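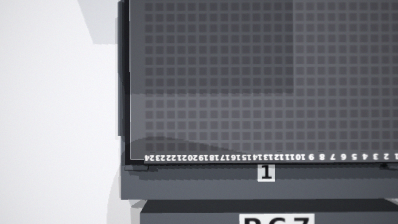 If you have stopped by the Kovon project page since January, you already know we have been spending most of our time in simulation, and we are happy to say there is finally something to share! The question we started with was a small one. When a plate goes into its holder, how far off can it be before the next step goes wrong? On paper the answer looked easy, and then we built the bench in software and spent a good long while finding out otherwise.

The method, which we have taken to calling Plolov around the office, is simple enough to explain over coffee. We keep the task the same and let the setup wander a little. Each run starts with the plate nudged by up to 3 millimeters, with the lighting changed as well, so that shadows fall across the wells in different places. The policy only gets camera views, including a close one from over the holder, where the column numbers and the station labels give it something steady to look at.

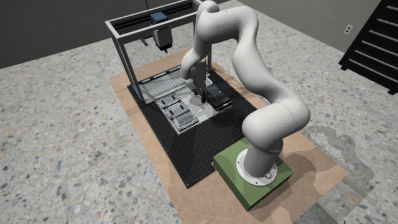
We ran 50 trials with the nudging turned on during training and another 50 without it, on the same arm and the same bench layout. The plain version missed the holder 26 times. The nudged version missed it 2 times, both with the plate turned as well as shifted, so rotation is next on our list (and probably the one after that, knowing us).

Please do keep in mind that all of this is simulated. Our friends at Gourlay have kindly offered us time on their real bench, and we would love to see how much of the result survives the trip. Kamo will be hosting the scene files and the training settings once we have tidied them up, and if you try them with your own labware, do write and tell us how it went.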